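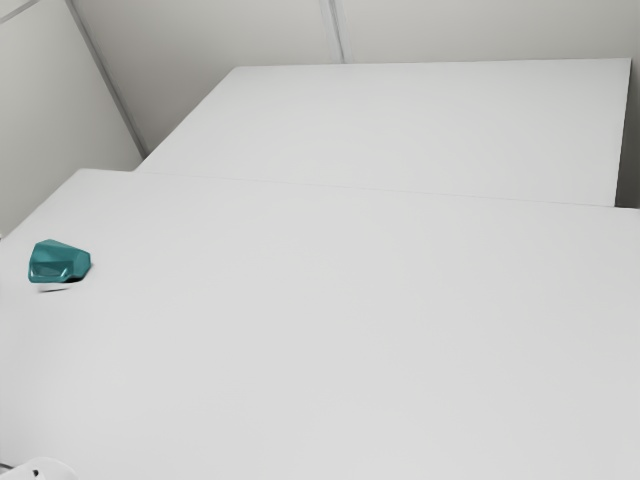

Wandance fundraiser, where does the money go?

plulside_pete
Got the flyer for the Wandance again. Twelve hours of dancing in the Gruslow school gym in April, pledges go to the women's shelter. Last year's page says 185 dancers and $1,475 handed over. That's under eight bucks a dancer. Entry alone was ten. Am I missing something?

marrow77
Gym rental, insurance, the sound guy. Stuff costs money.

plulside_pete
The flyer says the gym is donated.

LStrebel
Leonie Strebel here, I did the sign-in table last year. The 185 includes kids under 12, and they got in free. I don't have the split in front of me. The shirts were the big expense.

kettle_road
So people danced all day to pay for shirts.

LStrebel
That's not what I said. People like the shirts. They wear them around town and somebody asks what Wandance is.

kettle_road
I've been asked about mine once, by my dentist. He thought it was a shoe store.

marrow77
You guys would complain about a bake sale. The shelter got money it didn't have before. What did you raise, Pete?

plulside_pete
I wrote them a check for $300 and skipped the dancing. Not bragging, it just makes the math look strange when one check is a fifth of the whole event.

dot_wyss_rd
It's not only about the money though. My sister stayed at a place like that and she wouldn't have known to call if she hadn't seen a poster at one of these things. I do think they should print the costs. Over in Wyss they put the whole budget for the charity walk on one sheet by the door, $616 in expenses, every item listed.

marrow77
Fine, I'd read that. Still going in April.

kettle_road
"Awareness" is what people say when the number is small. Show me calls to the hotline before and after and I'll shut up.

dot_wyss_rd
The shelter isn't going to hand you its call logs.

kettle_road
A total isn't a log.

LStrebel
I'll ask if last year's costs can go up on the page. Can't promise, I only do sign-in. Pete, if you want to see how it's run, we're short for the 6 a.m. shift.

plulside_pete
Is there a shirt involved?

LStrebel
Yes. Large or XL left.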